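Stop Blaming the Policy

Most robot teams I talk to want a bigger model. I want a better log. When a bimanual cell drops a cup, the first question is which part of the software was wrong, and too few stacks can answer it.

At Pruvby we run cup handling as a regular test. Our planner, Gasen, decides which arm moves next. Perception is a separate process with its own clock.
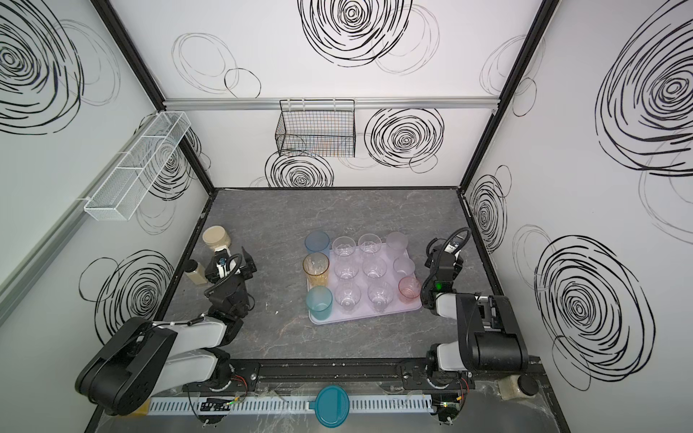 That separate clock cost us most of April. The planner was reading poses 400 milliseconds old and treating them as current. Alfredo Salazar found it by reading timestamps, and no retraining was needed.

Clear cups make this harder. Depth drops out on them, so the tracker coasts on its last guess and still reports high confidence. I would take a tracker that says "I don't know" and makes the arm wait.
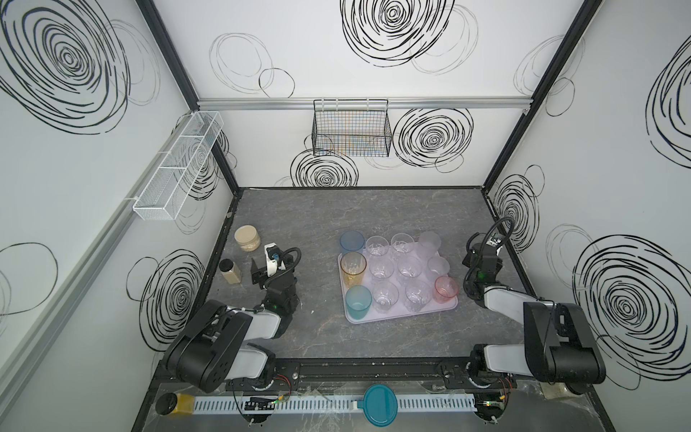
Both grippers beside the tray, with all twelve cups upright.

Đức Huỳnh disagrees with me on waiting. He thinks 600 milliseconds of pause per grasp is too much to pay, and for a demo he may be right.
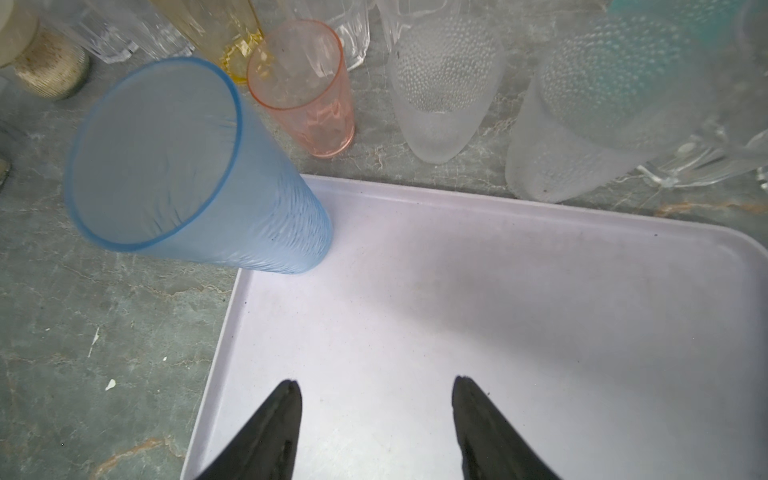
State estimates should carry orientation as well as position. Our first schema had a slot and a yes or no for "occupied." It had no way to record something like the blue glass lying on its side, so the planner asked for a top grasp every time. We added one field and deleted a page of special cases.

None of this is exciting work. It gets cut first when a schedule slips, and then it gets paid for in reruns. 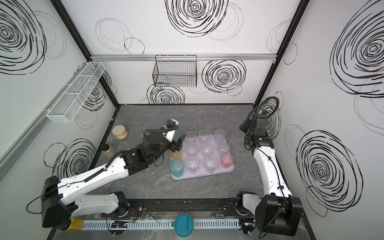 Solberg, Fri 5 September

Gasen now writes one line per decision, with the age of every input beside it. I think any team should do that before it touches the weights.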